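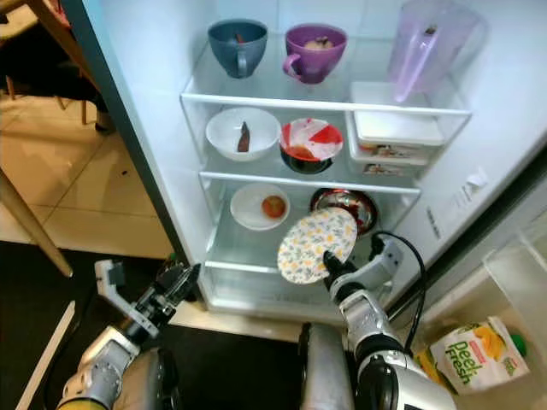
Heledd Gough has bought three sets of percale sheets from Clokby in the past 6 years and would like to know which of them, if any, had the thread count printed on the bag. The newest set, she says, feels thinner than the first and pills at the foot end, though all of them were sold under the same name.

Her complaint, posted on the store's own review page, drew 57 replies before Clokby closed the thread. The company now says it will change how it labels its Owen bedding line, starting in December. Packages will list the fiber, the weave and a single-ply thread count, plus a line telling shoppers whether the fabric was woven at the Destcombe mill or bought in from somewhere else.

It sounds good. Whether it means much is another matter. Clokby has not said who will check the numbers, and a spokesman would not say if the older stock will be relabeled or just sold off at a discount. The first run covers 2000 sets, all in queen size. Anyone shopping for a king, a twin or a spare pair of pillowcases will have to go on trusting the old bags for now.

The price is going up too. A queen set will cost 9 dollars more, which Clokby puts down to "improved finishing." Asked what that involved, the spokesman said the hems were deeper and the corner elastic ran all the way around. Neither has anything to do with the cloth itself — and the cloth is what people were complaining about.

The Flaltham outlet still had the old packaging on its shelves this week, with "luxury hotel feel" across the front and no thread count on either side. Staff there said they had not been told about a change. Returns on opened sheets are still refused, and the new label does not alter that.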